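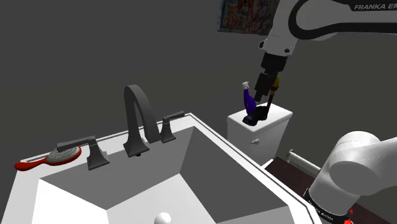 The Garen Gauge

The water meter at the Després house read 2,756 when Ghislain Fehr took over the lease, and he wrote that figure on the inside of the pantry door in pencil. Under it he wrote the month, July, and the height of the river at the Garen gauge: 67 centimetres.

He had been a hydrographer for Brulska, up north, until the station closed. The habit of reading things had stayed. He read the gauge at six in the morning and again at six at night, walking down through the paddock with a torch and a notebook.

The gauge was a painted staff bolted to a bridge pier. Its lower 40 centimetres had been scraped by a log some years before and could only be read by feel. Fehr had no authority over it. The official record came from a pressure sensor upstream, and he suspected the sensor of drift.

He sent his first letter after three weeks. It set out both series of readings, the method, and the likely error in each. The reply thanked him for his interest in the river.

In the fourth week the staff read 90 and the sensor, according to the public page, gave a figure well below that. The sky was clear. He stood on the bank and checked the reading twice, then crossed and checked it from the other side, where the light was better.

Mrs Després came down in the ute to ask about the rent.

"It's high," she said, looking at the water.

"By your reckoning or theirs?"

"My father had a nail in that willow. It's over the nail."

Fehr walked to the willow. The nail was a hand's width under the surface, square-headed and black. He asked what year it had been driven in, and she told him, and he wrote it down.

"Does it have a name?" he said. "The nail."

"Dad called it the Gerent. I never asked."

He ruled a third column in the notebook and wrote the name at the top of it. She waited until he had finished, then asked about the rent again.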